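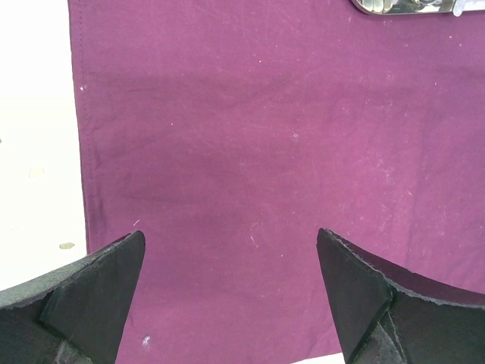
인쇄하기 | 이메일로 보내기

2018년 11월, 글: 레오폴트 아이그너

프레비츠(Previtz) 양팔 키트를 공동 작업실에 들여놓고 두 달째 쓰고 있다. 조립에는 주말 2번이 들어갔다. 설명서는 영문과 독문뿐이고, 베이스 브래킷을 레일에 고정하는 순서가 틀려 있어서 한 번 풀었다가 다시 조였다. 나사는 남지도 모자라지도 않았다.

팔 자체는 만족스럽다. 관절 모듈의 유격이 작고, 전원을 껐다 켜도 원점이 크게 어긋나지 않는다. 제어 프로그램은 바레라(Barrera)의 무료판을 물렸는데 좌우 팔을 따로 보정해야 하는 점이 번거롭다. 한쪽을 보정하는 동안 다른 쪽은 명령을 받지 않는다.

기본 그리퍼 손가락은 아쉽다. 단단한 상자나 블록은 잘 잡지만 가위처럼 얇은 금속 도구는 손가락 끝에서 돌아간다. 같은 작업실의 리애넌 모건은 손가락 끝을 더 좁게 만들자고 하는데, 나는 표면 재질부터 바꿔 보고 싶다.
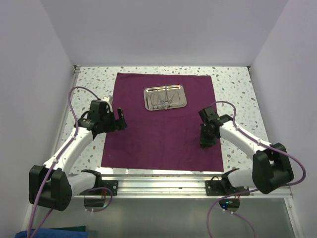

도구를 집는 연습을 할 때는 천을 한 장 까는 편이 낫다. 맨 상판에서는 손가락이 조금만 낮게 내려가도 바닥을 긁는다. 천을 깔면 그 소리가 줄고 높이를 맞추기도 쉽다. 다만 주름이 지면 손가락이 천까지 같이 집으니 시작 전에 펴 두어야 한다. 반짝이는 쟁반은 카메라 인식에 불리해서, 조명을 옆으로 옮기고 나서야 위치값이 안정됐다.

케이블 정리는 꼼꼼히 해야 한다. 클립은 넉넉히 들어 있지만 손목 쪽에 여유를 두지 않으면 팔을 뻗을 때 당긴다. 나는 처음에 너무 짧게 고정해서 손목 쪽 클립을 전부 다시 끼웠다.

가격은 배송비를 빼고 408유로. 시리코(Sirico)의 비슷한 키트는 300유로지만 팔이 하나뿐이고 손목 회전축이 없다. 양팔 작업을 해 볼 생각이면 프레비츠 쪽을 권한다. 교체용 손가락은 1월에 나온다고 하니 급하지 않으면 그때 같이 주문해도 된다.

인쇄하기 | 이메일로 보내기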